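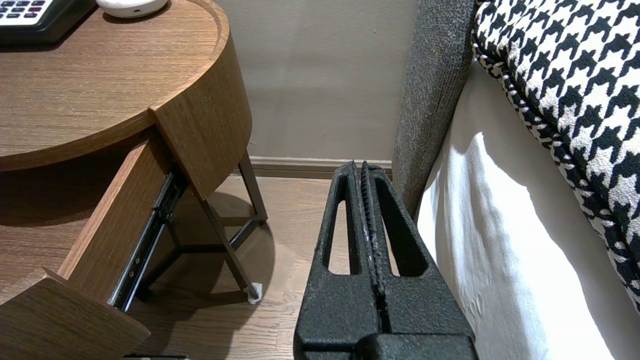 September, notebook 3, carried over from the Landell pages

Writing this up while it's fresh, and before Imad wipes the whiteboard again. The short version is that the arm stalled partway through the bedside run this morning and sat there pushing on the drawer until the current limit tripped. Nothing broken as far as I can tell, but I don't like how long it took to give up.

The routine was the usual one: open the drawer, back off, go up to the tabletop, press the white dome, come home. We had gone through it 12 times without a hiccup, and I'd gotten a bit too relaxed and was answering a message from Retier when I heard the motor note change. By the time I got my hand on the stop, the log said 147 newtons on the pull axis. Our ceiling in the config is supposed to be well under that, and the watchdog should have cut in long before I did. So really there are two faults, the stall itself and the slow watchdog, and I want to keep them apart in my head — last time we blamed everything on one thing and chased it for a week.

On the stall, my guess is that the planner thought the drawer had further to travel than it does. Dwight measured the travel back when we were still on the Zonetti controller, and I doubt the value was ever changed after the move. I checked the slide by hand with the power off and it runs smoothly, no grit, no catching. 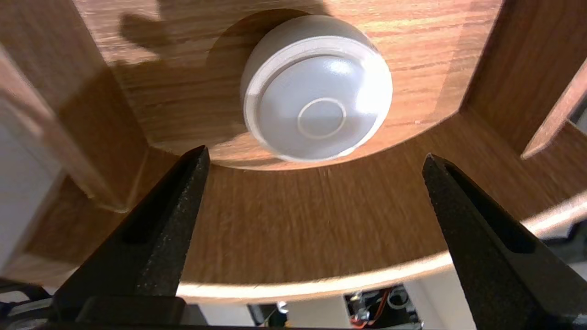 The dome part worries me less, though I'd still like to slow the approach. The fingers come in on both sides of it, and the rim of the table curves just above the tips, so a small height error would put them into the wood before they got anywhere near the thing. Imad wants to raise the waypoint by 2 cm and come down from above. I think he's right, and I told him so, which he enjoyed.

As for the watchdog, Dwight Dufour had a look at it over lunch (thank you, Dwight!) and found the force readings going through the Teshome filter twice, once in the driver and once in our own code. That would explain the lag nicely. He has taken ours out on a branch but it's untested.

To do before anybody runs the drawer again:
Re-measure the travel and put the number in the config, with initials.
Test Dwight's branch against the spring scale, drawer not involved.
Drop the pull speed by half until we trust it.
One person watching with a hand on the stop, phone away. Yes, me too.

Imad Haddadin has the log file if anyone wants to see the curve. I'll look over the finger pads tomorrow with the good lamp.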